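Support > Simulation > Open tickets > Arm faults

We use cookies to keep you signed in. Accept / Settings

Ticket 629
Status: waiting for customer
Product: Rarnalow two-arm controller, living room scene
Opened: Apr 11, 2025

Hello team,

In our simulated room the arm with the larger black gripper ignores the stop command while it holds an object. The log shows "stop accepted", but the joint values continue to change for 300 more steps. The other arm stops correctly. I repeated the run four times with the same start file and had the fault in two of them.
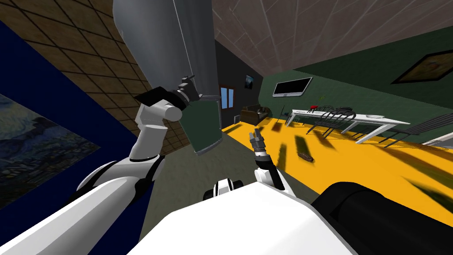
Robot view, gray cylinder in the black gripper.

What I tried already:
– restarted the Plakuvell server, no change
– lowered the arm speed to half, no change
– turned off the grip force check – then the stop works, but I do not want to leave it off

I also attach a view from the same room with the left gripper in front of the dark green cabinet door. The full log is in the shared folder, please look at the lines after "grip hold".

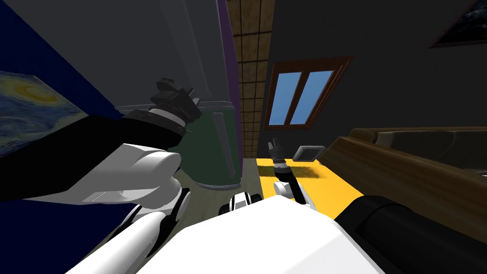
Gayan Kanagaratnam: Thank you for the clear log. The grip hold has a higher priority than the stop in your settings file. Please set both to the same level, keep the force check on, and send me the new log.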